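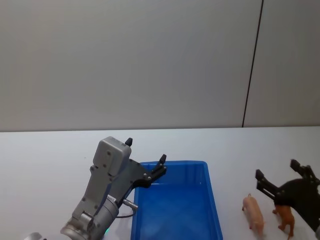
My daughter has always known how to take the animals out, one mother wrote to us in January, and what she wanted from our company was a way to make the putting back as short as the taking out.

Press > Company news > Small toys and storage

Bangash opens the Palia tidy-up program to all families in Flendcombe

FLENDCOMBE, for immediate release. Bangash, the maker and seller of simple play goods for small children, informs that its tidy-up program Palia is from this month open to every family in Flendcombe and in the neighboring district of Plornness. Until now the program was running only with the households which signed up during the trial. There were 339 of them, and the company wishes to thank each one for the patience and for the very detailed letters.

Palia is a way of keeping small plastic animals at home. It consists of one low open bin, a small group of animals, and a short habit for the end of play. The family chooses one surface, for example a table or a clean piece of floor, and the animals are played with on this surface only. When the play is over, the animals go in the bin. The bin has no lid, no inside walls and no pictures telling which animal belongs where. A child can see from above what is in and what is still out.

The idea came from our own returns desk. Families were sending back large toy boxes with the explanation that everything disappeared at the bottom. A pig of the size of a child's finger does not do well in a deep box. It goes under the blocks and the trains, and after some weeks the family believes that it is lost and asks for a new one. We sold many new pigs in this way and we were not proud of it.

For the trial we therefore gave to each household a shallow bin and asked them to keep in it animals and nothing else. We asked also to write down in a notebook what happened. The notebooks came back to us with 1,088 filled pages, in pencil, in crayon, and in one case in a recipe book from which the recipes had not been removed. All pages were read by our product team in Plornness.

What the families wrote

The most frequent remark in the notebooks concerned the number of animals. Our first set was too big. Parents wrote that with a full farm and a full savanna on the table the child was tired before the tidying started, and the parent finished it alone. When the same family kept just a few animals out and the others in a drawer, the child did the tidying and sometimes asked to do it again. We have changed the set because of this remark. It now comes in small groups, and the groups can be exchanged between themselves during the month.

The second remark was about the color. Several families asked for a bin which is different from the animals, so that a brown or a pink toy is easy to notice inside. Blue was named most often. A few asked for a bin in natural tones to match with the living room, and we understand this wish, but a brown lion at the bottom of a brown bin is not easy to find for a child of three years.

The third was about the height of the sides. With high sides a small child must lean over or turn the whole thing upside down, and the parents have described to us the noise of it. With low sides the hand goes in and comes out. It is also possible to put an animal in without throwing it, although the notebooks say clearly that throwing was not eliminated.

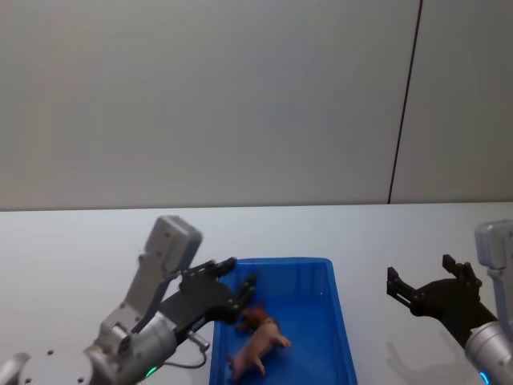
Does it matter if the pig lies on its side, a father asked us at the Plornness open evening, as his son was standing every animal up in the bin and the bedtime was moving later and later.

Our answer to him was no, and we repeat it here for other families. In Palia an animal is put away when it is in the bin. It may stand, it may lie, it may have its feet in the air. Some children like to place them in a row with the noses in one direction, and if there is time for this it is a nice occupation. But it should not be a condition. In the notebooks we found many quarrels which started from the second rule and very few which started from the first one. So we removed the second rule from the leaflet.

The same father asked if the wild animals and the farm animals may share one bin. They may. Sorting is a game of its own, and it is better to play it in the morning, on the table, when everybody is fresh. In the evening one bin is enough.

What is in the program

Each family which joins receives the following:

- one low rectangular bin without lid
- one group of small plastic animals, farm or wild, according to the choice of the child
- a leaflet on one sheet, with the steps in big letters
- a notebook, for those who wish to write to us

Families who already own a bin at home can join without taking ours. We ask only that it is open, that it has a flat bottom and that the sides are low. A baking tray was used by one household during the whole trial and it served very well, only it was louder.

How the tidying goes

The leaflet is short, and we reproduce the main part of it.

Put the bin next to the play surface before the play begins, still empty. The child should know already at the start where the animals will sleep. Keep the bin close enough that the child does not need to walk.

When it is time, say it once and put the first animal in the bin yourself. Let the child choose the second. If the child wants to take one out again, let it be taken out one time. After this the animal goes back and the bin is carried to its place.

Do not tidy other things in the same moment. Books, pencils and cups have their own turn. Many parents wrote that they tried to do everything together, and that with the animals separately it took less of the evening.

Look at the table one last time from the side and not only from above. Small animals like to stay behind the bin, near the wall.

The workshop room in Plornness

Families who prefer to try before joining can visit our workshop room in Plornness. It has a white tabletop against a light gray wall, a blue plastic bin and several of the animals. The wall was left without decoration by intention. In the former room we had a big poster of a jungle, and the children were looking for the animals in the poster.

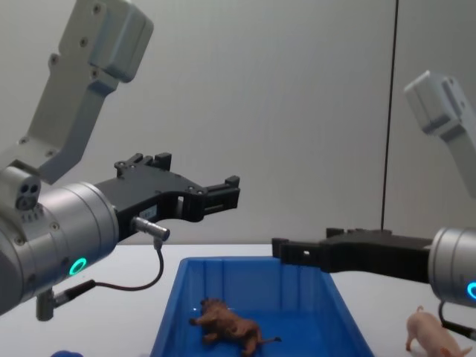 Toy lion in the blue bin, toy pig on the tabletop.

One visit takes 20 minutes. It begins with free play, and the tidying comes at the end, as it does at home. Parents can sit or take part as they like. There is no charge for the visit and it is not necessary to buy or to order something afterwards. We ask that brothers and sisters come together where it is possible, because tidying by two is a different matter from tidying by one and our staff can show how to divide the animals before the discussion starts.

The room is open in the mornings, and in the afternoons until half past four. The entrance is from the yard side. There is a place for strollers under the stairs.

Availability

The company has prepared nearly 2,000 sets for the opening of the program. Families in Flendcombe can collect them at the Bangash shop, and families in Plornness at the workshop room. For those who took part in the trial, the new smaller group of animals is waiting at the same counter where the first set was given, and the old one can be kept. Nurseries and childminders can ask for several bins together. In such a case we recommend one bin per table and not one large bin for the room, for the reasons which we described above for the deep boxes.

Replacement animals will be available one by one. We kindly ask families to look first under the sofa and in the pockets of coats, where according to the notebooks the pig is found more often than any other animal.

A second leaflet, about building blocks, is in preparation. Blocks are a more difficult subject as the children do not always agree that the building is finished, and we prefer to try it longer with the families before we print something. Households that would like to help with this trial can leave their address at the shop or in the workshop room.

About Bangash

Bangash makes and sells play goods and small storage for homes with young children. The shop is in Flendcombe. The product team and the workshop room are in Plornness.

Press contact

Questions from newspapers and local newsletters are welcome at the press desk of Bangash, Flendcombe shop, in the mornings. The Palia leaflet may be reprinted free of charge if the text is kept complete.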